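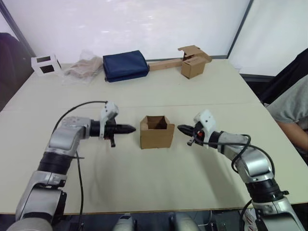

Muss man Dahlienknollen abwaschen, bevor sie in den Keller kommen?

Abschütteln reicht, und was dann noch an Erde klebt, darf bis zum Frühjahr dranbleiben.

**2018-11-26**

So habe ich es mir vorne ins Gartenheft geschrieben, damit ich nicht nächstes Jahr wieder mit der Gießkanne und klammen Fingern auf der Kellertreppe sitze. Im letzten Herbst habe ich nämlich jede einzelne Knolle gebadet wie einen Säugling, und im März war die Hälfte verschimmelt. Vielleicht lag es gar nicht am Waschen, vielleicht war es einfach ein schlechter Winter für Knollen. Aber ich will es diesmal anders probieren.

Ausgegraben habe ich sie schon am Wochenende, spät genug, die Nachbarschaft hatte ihre längst drin. Ich konnte mich nicht entschließen, solange noch irgendwo eine Blüte stand. Dann kam der Frost, und am nächsten Morgen war alles schwarz und hing herunter wie nasse Strümpfe. Ein trauriger Anblick, an den ich mich nach fast 30 Jahren Garten immer noch nicht gewöhnt habe. Ich bin dann erst einmal wieder hineingegangen und habe Kaffee gekocht.

Die Erde war oben hart und darunter ganz weich, die Grabegabel ging hinein wie in Kuchen. Bei der großen roten am Zaun habe ich trotzdem zu nah angesetzt und ihr einen Finger abgebrochen, man hört das ja, so ein Knacken wie bei einer Möhre. Es hat mir richtig leidgetan. Ich habe die Bruchstelle mit Holzasche eingerieben, wie meine Mutter das immer gemacht hat, und ob es hilft, weiß ich bis heute nicht, aber es beruhigt mich.

Heute also der Keller. Ich hatte mir vorgenommen, um neun anzufangen, und habe dann natürlich bis elf die Zettel gesucht. Im Sommer hatte ich an jede Pflanze ein Schildchen gebunden, mit Bleistift, weil Kugelschreiber in der Sonne verschwindet. Die meisten waren noch lesbar. Bei zweien stand nur noch »gelb, hoch« darauf, und das ist bei mir leider keine Auskunft. Die Musetti habe ich sofort erkannt, auch ohne Zettel, die hat so lange dünne Knollen, die in alle Richtungen abstehen, und man bekommt sie in keine Kiste, ohne dass sie sich irgendwo verhakt. Mit der habe ich bestimmt eine Viertelstunde verhandelt.

Sechs Sorten sind es jetzt, und eigentlich wollte ich im Frühjahr keine neue mehr kaufen. Nun liegt aber seit Freitag der Katalog von Halvorsen auf dem Küchentisch, und auf der Seite 41 ist eine, ach, eine ganz dunkle, fast wie Brombeermus, und an den Spitzen wird sie heller. Fesport heißt sie. Ein furchtbarer Name für eine Blume, das klingt nach Turnverein! Ich habe die Seite trotzdem eingeknickt. Bestellen muss man erst im Februar, bis dahin kann ich noch so tun, als würde ich überlegen.

Das Einlagern selbst ging dann schnell. Unten in die Kisten Zeitung, darauf eine Lage Sand, die Knollen mit dem Stiel nach unten, damit das Wasser herauslaufen kann, und wieder Sand. Der Sand ist noch der vom vorigen Jahr, ich hatte ihn im Sommer auf einer Plane in der Sonne ausgebreitet und mit dem Besen gewendet, und die Katze von gegenüber hielt das selbstverständlich für eine Einladung. Ich habe ihn danach gesiebt. Mehr möchte ich dazu nicht aufschreiben.

Am schwierigsten ist jedes Mal der Platz. Unter der Treppe ist es dunkel und kühl, da stehen aber die Äpfel, und Äpfel und Knollen vertragen sich nicht, jedenfalls habe ich das so gelernt. Also mussten die Äpfel hinüber zum Fenster und die Einmachgläser hinauf in die Speisekammer, und dort fand ich dann ein Glas Quittengelee, von dem ich dachte, es sei längst gegessen. Ein bisschen auskristallisiert am Rand, sonst tadellos. Das gab es zum Nachmittagsbrot, mit viel Butter, und danach hatte ich zum Keller keine rechte Lust mehr.

Gegen Abend bin ich doch noch einmal hinunter und habe das Thermometer aufgehängt. Sieben Grad, das ist gut so. Es riecht jetzt unten nach Erde und Äpfeln, und ich habe eine Weile auf der untersten Stufe gesessen und an den Garten in Cosel gedacht. Dort hingen die Dahlien in alten Kartoffelsäcken an einem Balken, ganz ohne Sand und ohne Asche, und im Mai kamen sie alle wieder. Als Kind habe ich mich vor den Säcken gefürchtet, die sahen im Halbdunkel aus wie große Fledermäuse. Ich würde viel darum geben, noch einmal dort hineinzuschauen.

Mein Rücken meldet sich, ich höre gleich auf. Morgen das Laub von der Rosenreihe, wenn es nicht regnet, und die leeren Töpfe müssen endlich in den Schuppen. Nach den Knollen sehe ich zu Weihnachten wieder, vorher bleibt der Deckel zu.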